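Pre-send checklist, story manuscript, with my notes

I run through this before any story leaves the house. Afaf Sfeir asked to see it filled in, so this one is for "Grukside," the story about the two sisters and the boat.

1. Narrator stays in first person — OK. One slip on page 6, fixed.

2. Every phone call earns its place — FAIL. I had four calls in the first half and two of them only passed along news. Cut one, and turned the other into a visit (much better, she gets to snoop in the kitchen!).

3. Names don't look alike — OK now. I had a Dawber and a Dawson and kept mixing them up myself, so Dawson is gone.

4. Timeline checked on paper — OK. The funeral is on a Monday and the bakery is open, which bugged Neville Crabtree, but I'm leaving it.

5. Read out loud, all of it — PARTLY. I lost my voice at the 120th line of dialogue. Must redo the ending.

6. Pet words searched — FAIL, and it's bad. "Just" came up 59 times. I got it down to 6 and I'm still a little ashamed.

7. Opening 200 words hold up cold — Not sure. Afaf, tell me if the mother comes across as cruel or only tired. I want tired.

8. Title — OPEN. Still torn between "Grukside" and "Honinora."

Re-check 2, 5 and 6 before it goes out in March. 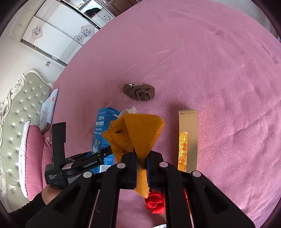
Mustard-yellow knit sock, with faint line drawings on it.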